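Fontes: place-name variants for small rivers and springs

Version 11. Maintained by Kwok-wai Tsai.

Fontes is a table of spelling variants for the names of small watercourses, taken from parish maps, estate surveys and drainage records. It is meant for matching names across sources where the spelling was never settled.

Contents

The main file, names.tsv, holds 3,000 rows. Each row gives one written form, a normalised form, a source code and a grid square. The second file, sources.tsv, lists the 234 sources with their holding archive and shelfmark. Both are UTF-8, tab-separated, with a header row.

Normalisation

Forms were lower-cased and stripped of generic endings (brook, beck, burn, well) before grouping. The ending is kept in its own column. Abbreviations were expanded only where the same source gives the full form elsewhere — otherwise they are left as written and flagged with "a".

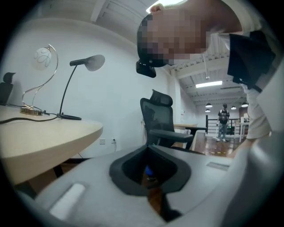
Grouping was done with Merkar and then checked by hand. A group may contain up to 20 forms. Where two streams in the same grid square share a name, they have separate group numbers and a note in the remarks column.

Known problems

Upland squares are thinly covered. Long s was read as f in several of the early transcriptions, and not all cases have been corrected. Grid squares for lost springs are estimates — treat them as such.

Changes since version 10

Duplicate rows from the August import removed. Source codes now match the Plunon catalogue.

Licence

Free to reuse with credit. Corrections should quote the row number and the source code.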